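Play Food and Display Fruit Hire – Frequently Asked Questions

What is in a fruit set?
The standard set is a mix of artificial fruit with a plastic basket to keep it in. The large set has 43 pieces and comes with two baskets. We also lend single bunches of grapes, which people often want for a harvest table or a still life class.

Who can borrow from you?
Anyone with a Bellwood library card, plus nurseries, childminders, schools and drama groups in the area. If you are borrowing for a group, one named adult signs for the set.

How much does it cost?
The standard set is free for card holders. The large set is £15 for a fortnight. There is no deposit on either.

How long can I keep it?
Two weeks, and you can renew once by phone or at the desk. If another group has booked the set after you, we will tell you when you collect. School bookings for June fill up early.

Is it suitable for children under three?
No. Some pieces have small parts, such as leaves and stems, and the grapes are made of separate beads. Please keep the sets for children aged three and over, with an adult nearby.

How should I clean the fruit?
Wipe each piece with a cloth and warm soapy water, then leave it to dry on a towel. Don't put it in the dishwasher. The glossy pieces scratch if you use a scouring pad. Grapes can be rinsed under the tap, but shake them well afterwards – water stays between the beads for a day or more.

The leaf has come off the grapes. What should I do?
Put it in the basket and mention it when you bring the set back. Please don't glue it yourself. Ritva Heiskanen does the repairs and uses a glue that stays slightly flexible.

Can I use tape or labels on the fruit?
Not on the fruit, please. Tape on the table is up to you. For sorting games, many groups mark out places on the table top and leave the fruit plain. Masking tape comes off most surfaces, but try a corner first.

How do I pack the basket?
Round fruit goes in first. The banana and the grapes stay out until the end and go on top, where they don't get squashed. The basket should not be filled above the rim, as pieces roll out in the car. 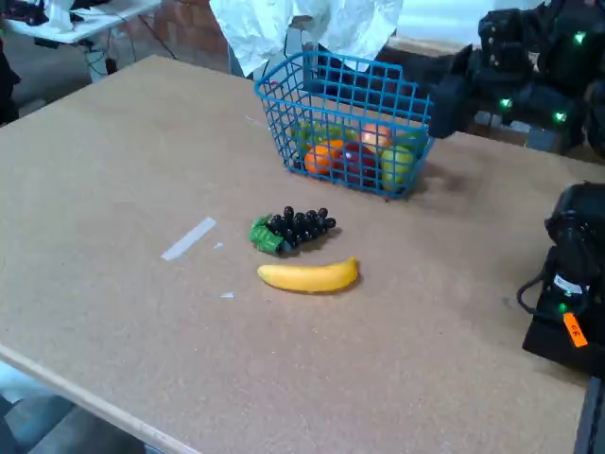
Round fruit in the blue basket, with the grapes and banana still on the table.

Something is missing. Will I be charged?
Not for one or two pieces. We keep spares of the common fruits and replace them ourselves. A lost basket is £4.

Can I buy a set from you?
We don't sell them. Finn Hollmann at the front desk can give you the name of the supplier we use.

Where do I return it?
To the front desk during opening hours. Sets don't fit through the book return slot – please don't leave them outside the door.

How do I book?
Ring the desk on extension 293 or ask in person. Have your card number ready, and tell us which set you would like and the date you need it.

Page last updated January 30, 2021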